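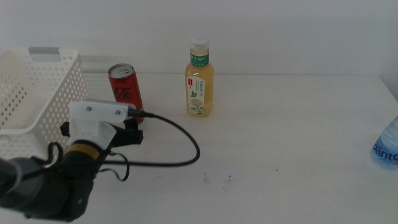
Jaw geometry was the only variable we intended to change between the two conditions. Both sets of jaws, called Anex (short, flat) and Wevulow (longer, with a shallow curve on the inner face), attach to the same servo and were driven by the same controller, Udus, with identical closing speed and current limit. The task in both conditions was to pick up one drink container from a table and release it inside a basket. Figure 4 gives the layout seen by the fixed camera, with the perforated white basket on the left, the red can behind the gripper bracket, the bottle of pale yellow drink farther right, and the water bottle at the right edge of the view. The thin black cable plugged into the right side of the bracket lies partly on the table in a wide loop. We return to it in Section 4.3, as it affected the comparison more than we had planned for.

Figure 4. Container picking setup. The jaws are open and the basket is at the left of the view.

4.1 Hardware and conditions

The arm has a black structure and a white 3D-printed bracket at the front, to which the gripper is fixed with small screws. The same bracket was used for both jaw sets. Changing from one set to the other means removing the jaws only, so the servo, the bracket and the connector stay in place. After each change we ran the homing routine and set the zero of the servo with the jaws fully closed. The maximum opening was then limited in software to 75 mm for both sets. Without this limit the Wevulow jaws open wider than the Anex jaws at the same servo angle, and any difference in success could have come from the opening alone.

Udus sends position targets at a fixed rate and reads back servo position and current. It has no tactile input. A grasp is considered closed when the position stops changing while the current stays at its limit. If this condition is not met within 10 seconds of the close command, the controller opens the jaws and the trial is recorded as a failure. The same timeout applies to release. We did not tune these values separately for each jaw set. A tuned controller might give better results for either one, but the comparison would then be between two pairs of jaws and settings, which was not the question here.

The camera was fixed for the whole experiment. Its image was used to estimate the position of the target container and was saved at the start and end of each trial. The position estimate is a single point on the table plane, taken from the base of the detected container. No orientation is estimated for upright objects. The approach direction is computed from the line between the arm base and this point, which means that containers farther to the right are approached at a more oblique angle relative to the camera.

4.2 Procedure

Three containers were used: the can, the bottle with the yellow drink, and the water bottle. All were closed and full. They differ in stiffness, in surface and in how the camera sees them. The can is slim and its red body stands out from the table and the wall. The yellow drink bottle is clear plastic, with a white paper label over part of the body and a white ribbed cap. The water bottle is the hardest case for the detector, since it is clear and its contents give little contrast with the white surface.

Each container was tested 30 times with each jaw set. Trials were arranged in short blocks, and the order of containers inside a block was drawn at random. The jaw set was changed between blocks. For each trial the target was placed by hand at a position drawn from a list generated in advance, and the other two containers were left on the table as distractors. Both jaw sets used the same list of positions. The basket was emptied after every trial so that the release height did not depend on earlier placements.

Two operators ran the trials. Rattana Nuchit placed the containers and Pornthip Rungrueang started the controller and entered the result. The operator at the controller could see which jaws were mounted, so the scoring was not blind. To limit the effect of this, a success was defined by three conditions that can be checked from the log and the final image: the jaws closed on the target before the timeout, the container left the table, and it ended inside the basket. A container that reached the rim and fell outward was scored as a failure. A container that fell over inside the basket was scored as a success. Manee Thongdee scored all trials a second time from the saved images and logs. The few cases in which the two scores differed involved a container resting against the basket wall, and they were settled by applying the written rule again.

Trials were stopped and repeated only for faults outside the gripper, such as a lost connection to the camera. A stopped trial was repeated at the same position. Failures of detection were kept in the data and assigned their own code, so that they can be separated from failures of grasping in the analysis below.

4.3 Cable routing

The servo cable leaves the bracket on its right side. In the first version of the setup it was left free, as in Figure 4, with one loop on the table and another hanging below the front of the arm. During pilot trials we found that the loop on the table could slide under the base of a container when the arm moved right and forward. The container then tilted a little before the jaws reached it. On the can this had no visible effect on the result. On the bottles it moved the point of contact and in several pilot trials caused a grasp on one side of the body only.

The effect was not equal for the two jaw sets. The Anex jaws are short, so the bracket must come closer to the container and the cable comes closer with it. With the Wevulow jaws the bracket stops farther back. Had we kept the free routing, part of the advantage of the longer jaws would have been an advantage in cable clearance. For the main experiment we therefore tied the cable along the upper side of the arm and left only enough slack for the wrist to reach its limits. The pilot trials are not included in any of the results.

Tying the cable adds a small load on the wrist near the end of its range. We checked this by moving the empty gripper through the list of target positions with the cable tied and with the cable disconnected and removed. The final positions reported by the wrist servo did not differ by more than its own repeat error. We did not repeat the check with a container in the jaws.

4.4 Results

The Wevulow jaws succeeded in 89 trials out of ninety. The Anex jaws succeeded in 75 out of ninety. The one failure with the Wevulow jaws was a detection failure on the water bottle, in which the estimated point fell on a shadow and the jaws closed on air. No grasp that the Wevulow jaws completed was lost during transport.

Of the fifteen failures with the Anex jaws, two were on the can, four on the yellow drink bottle and nine on the water bottle. Both failures on the can had the same form. The target position was near the far end of the reachable area, the tips met the can above its middle, and the can rotated between the jaws while being lifted. The current stayed at the limit throughout, so the controller had no sign that anything was wrong until the release step.

On the yellow drink bottle, all four failures took place during transport. The jaws had closed over the lower part of the paper label, and the bottle slid downward as the arm turned toward the basket. We first took the label to be the cause. Kanyarat Klinhom later repeated the four positions with a bottle of the same type from which the label had been removed, and two of the four grasps still slipped. The label may contribute, but the small contact area of the flat jaws on a round body is the more likely main cause.

The nine failures on the water bottle were mixed. Three were detection failures. In the other six the bottle wall gave way under the flat jaws, the position signal kept changing, and the closing condition was not reached before the timeout. A looser test for a stopped position would have accepted some of these grasps. We left the rule unchanged after the first block, for the reason given in Section 4.1.

4.5 Limits of the comparison

The results apply to upright, closed and full containers on a flat white table under even light. Lying bottles were not tested, and the single-point position estimate would not be enough for them. The distractors were placed with clear space between them and the target. In a more crowded layout the longer jaws are likely to touch neighboring objects more often, and the order of the two sets could change. Banafsheh Shojaei is preparing a crowded version of the task with the same controller and basket.

Jaw length and jaw curvature also changed together. From the present data we can't say how much of the difference comes from each. A short curved set and a long flat set have been drawn and will be printed for the next round of trials, with the cable tied from the start.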